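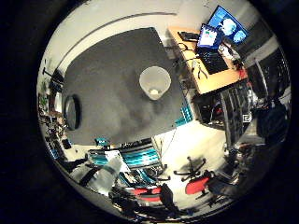 Payroll Adjustment Checklist for the Cost-of-Living Increase, Retirees and Active Staff
Skastmont County Employees' Benefits Office
Reviewed by Lilibeth Sarmiento, comments by Maricel Maglaya

Hello everyone, and thank you for taking this on again. The county board approved the cost-of-living increase in May, and it needs to reach both the people at their desks and the people who have retired from them. Please go through the list in order and write your initials next to each line. I have put my comments under the items where we had trouble last time, and I know some of them run long, but I would so much rather you read a long comment now than call a retiree later to explain why her check is short!

Part 1. Before anything is changed

1.1 Signed board resolution is on file, and the percentage on it matches the percentage in the payroll table.
Result: Pass
Comment: I compared the signed copy with the table myself and then had Lilibeth do it too. Please use the signed copy and leave the draft from the meeting packet alone, as the draft had a different effective month.

1.2 Full backup of the payroll file made and opened once to check that it reads.
Result: Pass
Comment: The "opened once" part matters. We had a lovely backup two years ago that turned out to be last quarter's file with a new name on it.

1.3 Head count agrees between the personnel roster and the payroll file.
Result: Pass, after correction
Comment: The roster had 754 active employees and payroll had one fewer. The missing person was a new hire at the Buenaventura road depot whose paperwork was sitting in the outgoing tray. She has been added, and she was very gracious on the phone.

1.4 Pensioner list agrees with the retirement ledger.
Result: Pass
Comment: 233 on both. This list used to be the messy one, so hats off to whoever cleaned up the survivor records over the winter.

Part 2. Access and records safety

2.1 Only named staff can edit the rate table.
Result: Fail
Comment: Two people who moved over to the Cetar branch still had edit rights. Neither of them has touched the table, and I'm not cross with anybody, but the rights should have ended when they transferred. Request sent to the systems desk. Please recheck this line before the final run and initial it again.

2.2 Paper files with bank details are locked away at the end of the day.
Result: Pass
Comment: Checked at 5:15 p.m. and everything was in the cabinet. The key goes back in the key box, please, and not in a desk drawer, however handy the drawer is.

2.3 Requests to change a direct deposit account are confirmed by calling the number already on file.
Result: Pass with note
Comment: I pulled the requests that came in since the increase was announced. All had a callback noted, but one note gave only the date and no name. An announcement like this does bring out people who would love to have somebody else's raise, so please write down who you spoke with, every time, even if you have known the person since grade school.

Part 3. The calculation

3.1 Increase is applied to base pay only.
Result: Pass
Comment: Overtime, the tool allowance and the uniform allowance stay as they are. The uniform allowance is still 700 dollars a year and is not touched by the resolution.

3.2 Part-time staff are calculated on their actual hours.
Result: Pass
Comment: I worked out several of these by hand with a pencil, which I rather enjoyed, and they matched to the penny.

3.3 Back pay covers the full period from the effective month.
Result: Open
Comment: The regular staff are fine. The open question is the seasonal crew at Bredik Park, who were on the books for part of the period and off for the rest. The resolution says "employees in service," and Lilibeth is asking the county attorney whether that takes in people who have since gone home for the season. Please hold those lines and don't guess.

3.4 Survivor pensions are calculated at the share shown on each person's award letter.
Result: Pass
Comment: Most are at the standard share, but several older awards are at 70 percent and must stay there. The system likes to "help" by resetting them. I have locked the field, but do look again after the test run.

3.5 Health premium deductions are unchanged.
Result: Pass
Comment: Premiums don't move until open enrollment. If somebody's take-home pay goes up by less than they were hoping, it is nearly always the tax withholding, and the tax sheet in the front rack explains it nicely.

Part 4. Letting people know

4.1 Notice to active staff is posted and emailed.
Result: Pass
Comment: Please also print a stack for the road depot, where many of the crew don't check email from one month to the next.

4.2 Letters to pensioners are printed in large type.
Result: Fail, being fixed
Comment: The first batch came out in the small type. Lilibeth caught it before the envelopes were sealed, bless her. The new batch should also carry the direct phone number on the first page, since the old letter hid it on the back.

4.3 Front counter staff have the question sheet.
Result: Pass

Items still to be closed before the final run: 2.1, 3.3 and 4.2. Bring the initialed pages to Lilibeth and she will sign the cover sheet once all three are cleared. If you find something that isn't on this list and you think it ought to be, write it on the back of the last page, and I'll add it for next year.

Maricel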